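Tendport Two-Arm Sorting Cell, Model 801

Home > Automation > Bench cells > Two-arm > 801

Price on request
Availability: built to order
Updated Sep 24, 2018

Overview | What it can do | What it can't do yet | Specifications | Options | Ordering

Overview

The 801 is a bench-size cell with two small robot arms on one shared rail. It is sold to companies and schools that want to find out which handling jobs a pair of arms can take over, and which ones should stay with people for now. Typical work is sorting small parts by color or shape, loading trays, clearing a surface, and putting loose items back in the right container.

Customers ask us most often whether a machine like this can do chores. By that they mean tidying a playroom, emptying a dishwasher, folding towels, or clearing a packing bench at the end of a shift. The short answer is that it can do parts of these jobs, slowly, when the setup is kept the same from one run to the next. The rest of this page goes into more detail. Please read it before you ask for a quote.

The cell ships with both arms, the rail, grippers, a controller and a license for Fludico task software. You supply a sturdy bench, a computer that meets the requirements in the installation guide, and the objects you want handled.

What it can do

Sorting loose parts into a divided bin is the job we suggest every new owner start with. The parts are rigid, they don't break when dropped, and anyone can tell by looking at the bin whether the result is right. Plastic building bricks are good for this. They are cheap, they come in strong colors, and a heap of them is harder than it looks, as bricks lean on each other and hide each other's edges.

Either arm can pick from the shared area in the middle of the cell. The software assigns each part to one arm and holds the other back if their paths would cross. In practice the arms take turns more than they work side by side, and two arms will not give you twice the output of one. What the second arm gives you is reach. A compartment that is awkward from one side of the rail is usually easy from the other.

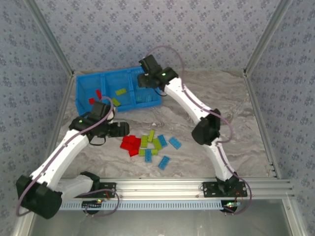 Most failed picks fall into one of two groups. In the first, the gripper closes on two parts at once because they are touching. In the second, the part turns as the fingers close and comes up at an angle that won't fit the compartment. The software checks the gripper opening after each pick and will put a part down and try again if the reading is wrong. It makes 4 attempts by default. After that it skips the part, moves on, and lists the skipped part in the run log.

Other jobs our customers run on the 801 without much trouble:

Loading blister trays with molded caps
Moving sample tubes between racks
Picking cutlery out of a flat tray and laying it in a drawer insert
Returning hand tools to a cut foam board
Emptying a small parts tray into a hopper

All of these use hard objects of known size, and all of them happen on a flat surface within reach of the rail. The cutlery job needed the narrow fingers listed under Options.

What it can't do yet

We would like buyers to know the limits before the crate arrives.

Cloth. The 801 can pinch a towel and drag it. It can fold a small, stiff cloth if the cloth starts out flat and square to the rail. It can't take a shirt from a heap and fold it in a way you would accept at home. We have customers working on this and some of their results are good, but it is not something we sell as a working function.

Wet and greasy objects. The standard finger pads lose grip on wet plates and oily parts. The arms are not sealed and must not be used near a sink or under a spray.

Clear and shiny objects. Clear plastic, glass and polished metal are harder for the vision software to find than solid colors. If your parts are see-through, expect to spend more time on lighting. Send us samples before you order.

Fragile objects. Grip force can be set for each task. It can't be felt and corrected in the middle of a pick the way a hand does it. Eggs have been moved with the 801. Eggs have also been broken with the 801.

Anything that moves around. The cell is fixed to its bench. It does not drive, climb or open doors. A household chore usually includes walking to where the mess is, and this product has no answer for that part.

Speed. A person sorting a mixed tray of parts will beat the 801 easily. The machine makes sense when the job is dull, repeats all day, and doesn't need to be done quickly, or when the purpose is research or training.

Is it worth buying for shop-floor work?

It depends on how often the job changes. A small plastics shop in our Manríquez service area uses its 801 to load trays at the end of a molding line. The parts are always the same and the trays are always in the same place. That cell has been in use since April and needs attention mainly at changeover, which takes one operator 43 minutes including the test run.

Another customer wanted one cell to clear a returns bench where every box held something different. We tried it for them with their own goods and advised against it. The arms handled some of the items, but a person had to stand next to the cell for the rest, and that person could have cleared the bench alone.

If you are unsure which of these your job is closer to, use the sample service described under Ordering.

Teaching a task

Tasks can be built in two ways. In the block editor, you place steps such as pick, move, release and check on a timeline and set positions by moving the arm by hand. This works well for trays and racks.

For loose parts you can record demonstrations instead. An operator guides both arms through the job several times and the software builds a task from the recordings. We recommend 30 demonstrations for a simple sorting job, with the parts scattered differently each time. If every demonstration starts from the same tidy heap, the task will only work on that heap. Vary the start position of the bin a little as well.

A task taught on one cell can be copied to another 801. Check the bin and rail positions before running it. Small differences in mounting height are the usual cause of a copied task that misses its picks.

Specifications

Arms: two, rail mounted, each with its own emergency stop input
Rail: aluminum extrusion, full width of the cell
End tooling: parallel two-finger grippers, replaceable pads
Software: Fludico task software, one seat
Mounting: bench top, four bolts, template in the box
Cooling: passive
Use: indoors, dry, level surface
Documentation: printed installation guide, software manual on the download page

Reach and payload tables for each finger type are in the data sheet. Please use the data sheet and not older sales literature. The figures changed when the gripper was revised.

In the box

Rail with both arms fitted
Controller and power supply
Two grippers with standard pads
Spare pads, one set
Emergency stop button and cable
Hex keys and bench bolts
Installation guide

Work surface, walls, bins and camera mounts are not included in the base price.

Options

Narrow fingers, for thin or flat parts
Soft pads, for painted or coated parts
Wall kit, three sides, takes your own panel or covering
Skonevau lighting bar, dimmable, clamps to the corner posts
Second Fludico seat
On-site setup day

The wall kit and the lighting bar are worth having if the cell will stand near a window. Changing daylight is a common cause of tasks that work in the morning and fail in the afternoon.

Safety

Keep hands out of the cell while a task is running. The arms are light, but the fingers can pinch and the elbows can trap a hand against the rail. Tie back long hair. Check the cables at the elbows every week for wear and make sure there is enough slack for the full swing of the arm. The emergency stop must be within reach of the operator at all times. Do not leave the cell running in an empty building.

Ordering

Use the quote form and tell us what you want handled, how the objects arrive, and where they need to go. Drawings help, but samples are better. You can send us one box of parts free of charge and we will return it with a short written report and the run log. If the job isn't suited to the 801, the report will say so.

Related items

Tendport single-arm bench cell
Replacement gripper pads, standard and soft
Cable set for two-arm cells
Fludico extra seat license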